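Facilitators' Corner > Outdoor and Residentials > The 24-hour solo: keep it or bin it?

Started by heatherandhail, September 14, 2022
Replies: 14

heatherandhail
Evening all. I run leadership residentials for Truston, the hill kind, with porridge. Next year's programme is up for review and I've been told to "take a view" on the solo, so I'm taking yours.

For anyone who's only done the hotel conference room version of this job: on day three we put each person out on their own on the moor above Plosidholm for 24 hours. Tarp, sleeping bag, water, a cheese sandwich of no distinction, a whistle, a notebook. No phone, no watch, no book. They're spaced 200 metres apart and told not to speak to each other. 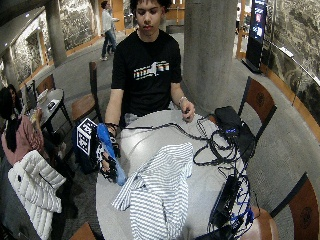
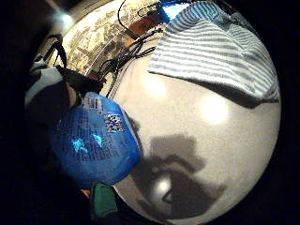
First one: at the round table. Second one: the striped cloth.

My problem is that I no longer know what it's for. The Cidoline manual runs to 193 pages and gives the solo four paragraphs, one of which is about tent pegs. We don't use tents. People come back down either shining or furious, and then we all sit in a circle and I ask what came up for them, and somebody says "a sheep".

Keep it, shorten it or bin it? Reasons welcome, poetry less so.

Leif Dalen
Keep. Next question.

heatherandhail
Leif, I did say reasons.

Leif Dalen
You did. All right. It is the only part of the week where the participants can't perform for you. Put a sales team on a raft and by the second barrel you've got a captain, a clown and someone taking minutes. Put them under a tarp alone and there's no audience. What they do then is their own business, and I think adults should get that once in a while on company money.

bramble_jelly
I went on one of these as a punter, not a trainer, so feel free to ignore me. My employer at the time sent eleven of us. I spent the first hour arranging my things, the second hour rearranging them, and then I had a nap and woke up with no idea whether I'd slept ten minutes or until teatime. Wrote in my notebook "is this it". Underlined it later, in a worse mood.

I left that job in the spring. I've never decided if the solo did that or if it was the job.

Pauline Bellamy
bramble_jelly, I'd bet on the job.

I'm for binning it, and I've run more of these than I care to admit. My objection is dull and practical. We sell it as reflection and what we deliver is mild hunger. A cold person thinks about being cold. I used to collect the notebooks (with permission, before anyone writes in) and page after page was about food. One finance director had drawn a pie. It was a very good pie, with shading, and in the debrief he told the whole group he'd been thinking about succession planning.

Leif Dalen
Perhaps it was his pie that needed succeeding.

Pauline Bellamy
Perhaps you should go and sit under a tarp, Leif.

Leif Dalen
I do, every September. It's very pleasant. I take a better sandwich.

wagner_lacerda
Hello, Wagner here, mostly youth work, some company groups when the roof needs fixing.

I think you are both arguing about the wrong end of it. The hours don't matter so much. It's what you say before they walk up. I have seen this done with a huge speech, ancient peoples, vision, wilderness, the hero must enter the cave, all that, delivered by a man in a fleece. And then the participant sits on a wet rock for an afternoon and no vision arrives and he thinks he has failed at sitting. Poor fellow! He was fine at sitting.

Now I say only this: you'll be bored, it's allowed, we will ring the bell when it's over. Much better since. People come down and they're a bit quiet and they eat soup. Some want to talk and some don't and I leave them alone about it.

heatherandhail
Wagner, I have given the cave speech. I own the fleece.

Sinéad Ó Gríofa
Safety person wandering in, as we do, to lower the mood.

What's your check-in arrangement overnight? You say a whistle. A whistle is grand if the person is awake, upright and willing to be embarrassed in front of their line manager. Most of the people I've had to bring down off a solo did not blow it. They sat there getting quieter and sillier with cold and decided they'd be fine till morning. Senior people are the worst for it, in my experience, the more letters after the name the longer they'll shiver.

We went over to stones. Each person has a flat rock with a pebble on it, halfway between them and the path. They move the pebble at dusk and again at first light. A leader walks the path and looks. If the pebble hasn't moved you go in. No talking needed, so the purists are happy, and nobody has to be brave.

heatherandhail
We walk the line twice with a torch, but we look at tarps, and a tarp looks much the same whoever's under it. I'm stealing the pebbles.

Sinéad Ó Gríofa
Steal away. Paint them white. We used grey ones the first time. On a grey rock, in the dusk, in rain. You can picture the evening I had.

oldgoat_mick
In my day we had three nights and a dead rabbit

Pauline Bellamy
And look how it turned out, Mick.

oldgoat_mick
Fair

siv_h
Siv Hedlund, Backlund bunkhouse. I'm the one with the soup, so I see them at the door before any of you do, and I'll offer what I see.

They're nicer. That's all. For one evening they pass the bread without being asked and they carry their own bowls back. The raft day doesn't do that, after the raft day they leave wet socks on my radiators and shout. I have no idea if it lasts until they get home and I don't suppose it does. One evening is still an evening.

On the other side, I've also had a woman who came in grey in the face and went straight to bed and wouldn't see anyone, and her own leader put it down as "a powerful response". I took her up some toast. She told me she hadn't wanted to do it and hadn't felt she could say so, with her boss two tarps along. I think about her more than I do about the nice ones.

Pauline Bellamy
Siv has put it better than I did. That's my real objection, under the pie. Everyone signs the form, but they sign it in front of the person who does their appraisal.

Leif Dalen
I'll give you that one. I'd still argue it's a fault in how it's offered. Make it a proper choice. Say on day one, to each of them separately, there's the solo and there's a long low walk with a leader and a flask, tell me privately by tomorrow which you'd like, and no one gets told why.

Pauline Bellamy
And when the boss does the solo, and the one person who wants the promotion picks the flask?

Leif Dalen
Then put the boss on the walk.

wagner_lacerda
This is the best idea Leif has had on this forum. Boss on the walk, always. I did it once by accident, the boss had a bad knee, and the group was like a class when the teacher is off sick. In a good way.

bramble_jelly
Punter again. If someone had offered me the flask I'd have taken it, and I think I'd have had a nicer day and still be in that job. Make of that what you like.

heatherandhail
Well, that's given me more to chew on than the sandwich ever did. Where I've got to, for the paper I have to write:

Solo stays, shortened. Dusk to mid-morning, so they get the night and the dawn, and lose the long flat afternoon when all the pies get drawn. Offered privately, with the low walk as an equal choice and written up that way in the joining letter. Boss goes on the walk, no discussion, knee or no knee. White pebbles. No cave speech. Notebooks stay shut unless the owner opens them. And no circle that evening, just Siv's soup, and we talk the next day if anyone wants to.

Still stuck on the money. The office wants to charge extra for the solo as a "premium element", 70 pounds a head, which rather sinks the equal choice business before it's afloat.

Pauline Bellamy
Seventy pounds to sleep on a bog. I'm in the wrong end of this trade.

If they charge for one they charge for both. Put it in writing that the walk costs you more to staff. It does, you need a leader with it the whole way, and they'll go very quiet.

heatherandhail
Good. Using that.

Sinéad Ó Gríofa
Can you send me the kit list before it goes in? You've put sleeping bag with no rating and no mat at all, and I'd like to sleep myself.

heatherandhail
Sent. There is a mat. It's listed under "miscellaneous", with the bell.

oldgoat_mick
What happened to the sandwich

heatherandhail
Sandwich under review, Mick. Leif has been asked for his recipe.

Leif Dalen
Smoked mackerel, pickled beetroot, too much butter. Wrap it well, the sheep take an interest.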